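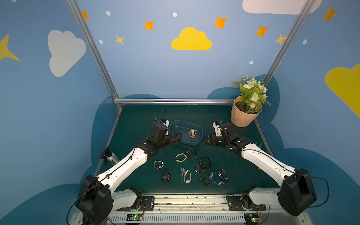 Clouds and stars on blue, with a teal tabletop.

Vusetti Washable Low Sheen, colour 2509 — my review

Writing this fast, school pickup soon. Short version: good paint, annoying tin, buy a better roller than the one they sell with it.

Paid $204 for 2 tins from Tindport. Four litres each. Not cheap. The stuff I used in the hallway was a lot less and it looks it, every scooter mark still there. Wanted something for my son's room that I could wipe down without leaving a shiny patch. That was the whole brief.

The room: small, north facing, one window, old plaster. 18 square metres of wall once you take out the window and the robe doors. Previous colour was a sort of mustard. Previous owners loved it, apparently, because they did the inside of the cupboard too.

Prep. Sugar soap, filler, light sand. The tin says no undercoat over sound paint. Maybe over white. Over mustard, no. First coat went on green, panicked, rang the shop, was told to let it dry properly. Still a bit green dry. Second coat fixed most of it. Third coat around the window and behind the door. If your starting from a strong colour just buy the undercoat, you'll spend the same.

Smell was fine. Window open, gone by next morning. My partner disagrees and slept badly, so take that how you like.

Coverage. They claim the earth on the label. I used all of one tin and most of the other. Enough left for touch ups, and I've decanted that into a jar as the lid on these tins is shocking. Bends the first time you lever it and then never seals. For this money! Fix the lid, Vusetti.

Cutting in was the nice part. Thick enough to hold on the brush, stays wet long enough that I could do a whole edge and then roll into it. No tram lines. I'm not neat and it looks neat. The roller sleeve in the bundle sheds though. Picked fluff out of the first wall for ages, then gave up and got a Becerra one, medium nap, no fluff at all. Chuck the bundled one.

Keith Sedgwick painted our last place and I asked him before buying. He reckoned low sheen in a kid's room, never flat, never mind what the magazines say. He was right. Flat would have been wrecked by now.

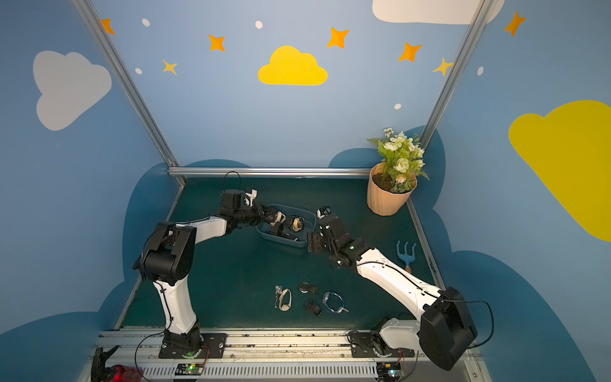
Colour is the bit I dithered over most. On the card 2509 looks almost grey. On the wall it's a proper blue, brighter in the morning and quite soft by dinner. I nearly went darker and I'm glad I didn't, the room would have shrunk. Also stopped worrying about everything matching. Sky blue walls with clouds and stars and dots, a dark teal surface, a light blue basket on top of that — three different blues and they get along fine. So the old teal desk stayed and I saved myself another weekend of sanding. Clouds are next on the list here too, cut from a stencil, when I've recovered.

Washability, the reason I bought it. Tested so far: pencil (gone, damp cloth), texta (gone with a bit of dish soap, faint ghost if you stand side on), tomato sauce (gone), blu tack (leaves an oily spot, still there, any ideas welcome). Crayon took some rubbing and there was a tiny bit of colour on the cloth, but the wall looks the same. No shiny patches. None. The hallway paint goes shiny if you look at it.

Scuffs are another matter. We put the Skendska bookcase back after two days and it stuck to the wall a bit at the top, pulled off a strip as long as my thumb when I shifted it. My fault, the label says to leave furniture off for longer. Tiny print but it's there. Touch up blended in well, can't find the spot now.

Didn't try it on the skirtings. Someone in the shop said you can, the label says use the enamel. I used old enamel from the shed and it's fine.

Would I buy it again? Yes for the spare room, probably in July when they usually do their sale. Wouldn't bother for a ceiling, any old ceiling white does the job for a third of the price.

Good: cutting in, colour, wipes clean, smell
Bad: the lid, the sleeve, coverage over anything strong, price
Four stars. Would be five with a lid that shuts.

Edit, May 3, 2026 — couple of people asked about mould. Can't tell you, it's not a damp room. Label says mould resistant but so did the last one and the bathroom would like a word. Also yes it tints darker than the card, get the sample pot and paint it on a bit of board first, lean it against each wall. I did two boards and still changed my mind in the carpark.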